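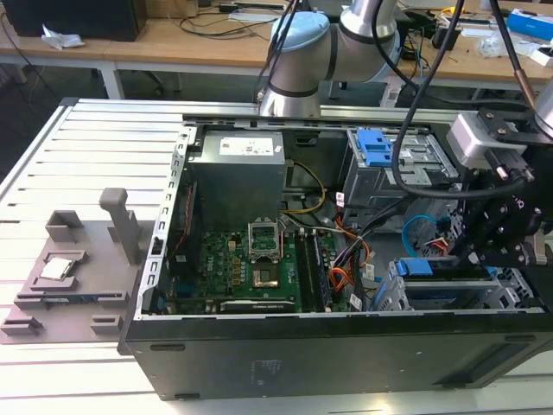

Taking desktops apart for a second life

The refurbishing bench at Prudier handles office desktops and nothing else. The shop buys retired machines by the pallet, sorts them, repairs those worth repairing and sells the rest by weight to a metals buyer. Last year 2681 units came through the door and 1715 went back out as working computers. The lead technician has run the bench for most of the shop's life and agreed to talk on the condition that the article use no names, a rule the shop applies to all its staff. The conversation took place on Thu 30 May, between two deliveries.

Most of what follows concerns the order of work on a full-size office tower, the kind of Dell that was bought by the hundred for accounting departments and schools. The technician prefers them to anything smaller.

"A tower has room in it. You can get a hand between the power supply and the board. On the small cases you take three things out to reach the fourth, and each of those has a clip that has gone brittle."

Work starts with the case on its side and the cover off. Before any part is touched, the technician reads the label on the power supply and writes the rating and part code on the job sheet. The large makers have at various times used their own connectors and pin layouts, and a supply that fits the bay may still be wrong for the board.

"The label is the first thing I read and the last thing people ask about. I have had customers bring me a supply they bought online. It had the right number of watts. It had the right four screw holes. The main plug did not match the board. They had pushed it until it went in."

Did the board survive?

"No."

The wiring comes next. In a tower that has been upgraded once or twice, the cables are rarely where the factory left them. Spare drive leads hang free, front panel wires have been pulled across the board and data cables lie wherever there was space. The technician does not try to tidy any of it at this stage.

"I pull it toward the empty side of the case so I can see the board. That's all. If you start tying cables before you know which ones are staying, you will cut the ties off again in an hour."

Tags help. Some cables carry printed factory tags, and these are left on even when the print has faded. Where there is no tag, the bench uses a strip of paper tape folded over the cable with the connector name in pencil. Marker was given up after it rubbed off onto gloves and then onto everything else.

Color is a poor guide. On a standard supply red is five volts, yellow is twelve, orange is 3.3 and black is ground, and the technician expects trainees to know this from memory. Data cables are another matter. A blue one and an orange one may be the same part bought in different years.

"People tell me, the blue one goes to the hard drive. It goes there in that machine. In the next machine it goes to the optical drive."

The processor is the part of the job that takes the most care and the least time. On boards where the contacts are in the socket and the underside of the chip is flat, the retention frame is released with a lever and swings up on a hinge. The chip is then lifted straight out, with fingers on the two edges only. The exposed contacts in the socket are fine and springy, and a bent one is hard to see from above.

"I look at it with a light held low, almost level with the board. The contacts should all catch the light the same way. If there is a dark spot or a bright spot in the pattern, something is bent or something has fallen in there. Usually it's a crumb of old paste."

Old thermal paste is taken off the chip with isopropyl alcohol and a lint-free wipe. It is never cleaned out of the socket with a wipe of any kind. A crumb in the socket is blown out with a hand bulb or picked out under magnification. When a trainee asks why the compressed air can is kept on a separate shelf, the answer is that a can held at the wrong angle spits liquid.

An open socket should not stay open longer than it has to. The shop keeps a box of plastic socket covers saved from dead boards, and a board that is going to sit through lunch gets one.

"Screws are what kill sockets. A screw rolls off the power supply, drops in, and you hear it. You know from the sound. It's a small flat tick."

The technician has bent contacts back into place with a needle and a stereo microscope, and puts the rate of success on the first try at well under half. If 4 or more are out of line, the board goes in the parts bin. The labor costs more than a replacement board from stock.

Memory is simpler. Each module is removed, its edge contacts are wiped, and the slots are blown clean. Modules go back one at a time. The board is started with a single module in the slot the manual gives as the first, and the others are added after it passes. A machine that arrived marked dead will often start at this step.

"Bad contact in the memory slots. Half the dead towers I see, if the supply is good, it's that or the coin cell. The owner has already bought a new computer by then, so it comes to us."

Does the shop tell them?

"If they ask."

Fans are judged by ear and by hand. The technician spins the blades with a fingertip before power is applied and feels for roughness. A fan that stops short is replaced. A fan that hums is replaced if the machine is going to an office and kept if it is going to a workshop. The shop buys replacement fans from Nikolovski, a parts dealer two streets away, in bags of 15. There was a cheaper source until April, but the leads were too short for a full-size case and every one had to be extended with solder and sleeve.

The bench itself is slotted metal. Visitors who know a little about static tend to object to this, and the technician has a prepared answer. The table is grounded through a resistor, the technician wears a strap, and no board is powered while it lies directly on the surface. A board tested outside its case goes on an insulating sheet.

"Inside its case, the case is the stand. It has feet. It has a floor with posts. Leave the board on its posts as long as you can. I see people take the whole board out to change one fan, and then they put it back with a post in the wrong place, and it shorts."

The slots in the table were not chosen for electrical reasons. Dust falls through them. An office tower that has stood on carpet for years holds a surprising quantity of gray felt, most of it packed against the heat sink fins, and on a solid bench it gets swept from one job into the next. Screws fall through as well, and there is a tray underneath for that. The tray is emptied on Fridays and the screws are sorted by thread.

Records are kept in a program called Plurkport, which prints a sticker for each unit and asks for the same fields every time: model, supply rating, board revision, memory fitted, drive fitted, result. The technician finds it slow but has no wish to change it. The earlier system was a notebook, and two of the notebooks are missing.

Once a machine passes a memory test and a long run under load, the cables are finally dressed. The spare leads are folded once, not rolled, and tied to the drive cage. Nothing is allowed to cross the fan. Nothing is tied so tightly that the next person cannot move it by an inch.

"The next person might be me. It has been. I opened one last month that I had closed years ago, my own handwriting on the tape. I had put the tie in a stupid place."

Where it was possible to salvage only part of a machine, the usable parts are listed separately. Power supplies with good fans, metal drive cages, front panel leads and case feet all sell. The feet sell better than one would expect. They come off in moving, and a tower standing on its bare panel buzzes against the desk.

Boards that fail for good are sent to Fuvance for metal recovery. They leave the shop with the coin cell removed and the heat sink off, stacked on edge in cardboard boxes. The heat sinks are aluminum or copper and are weighed separately.

Asked what tool an owner should buy before opening a tower at home, the technician named a number two Phillips screwdriver with a long shaft and a magnetic tip, then added a muffin pan for the screws.

"One cup for each step. Go around the pan in one direction going in and the other direction coming out. I still do it on models I don't know."

The second delivery had arrived by then, and the technician went to check the pallet against the invoice.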